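I've had the same seven songs going through my head since July, and I blame Theresia Fankhauser. She fronts Flilluvard, the trio whose second record, Hiltness, has just turned up on a tiny label called Flekari, and she's the reason I now hum in the supermarket.

I first caught them in a room above a bakery with maybe the worst sound I've ever stood in (and I've stood in plenty of bad sound!). The bass was a rumour. It didn't matter. By the time they got to Enriquez, the slow one with the clapping, I'd forgotten my drink and my bus.

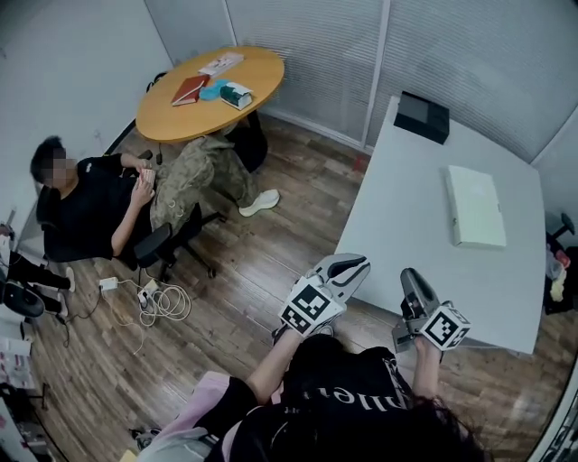 Janelle Buenaventura reckons I'm overdoing it, that the first album had better tunes and the new one only sounds braver because the drums are louder. We've argued about this over two lunches now. She's right about the drums -- they're enormous -- but I can't go along with her on the tunes. Try getting the chorus of Salt Road out of your head by bedtime.

Fankhauser told me they recorded it in 17 days, mostly at night, with Torbjørn Dalen playing a borrowed organ that kept drifting flat. They left the flat bits in. Good call, I think, because the organ is my favourite colour on the whole thing.
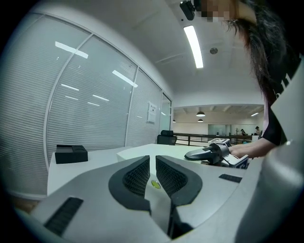 The quiet songs

Side two is where it gets strange. Ayman Radwan sings lead for the first time, on a song about his grandmother's kitchen, and his voice is so close to the mic you can hear him swallow. I played it in the car and had to pull over for a bit. There's no drumming at all until the last minute, and then it's just brushes. 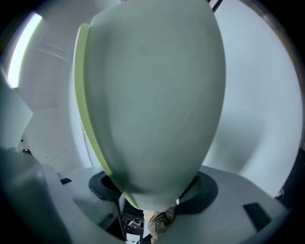
Getting hold of it

Flekari pressed 205 copies on vinyl and most went at the launch, so you might have to ask around. The download's easy enough to find, and they're playing a few small halls before the weather turns. I'll be the one down the front, clapping in the wrong place.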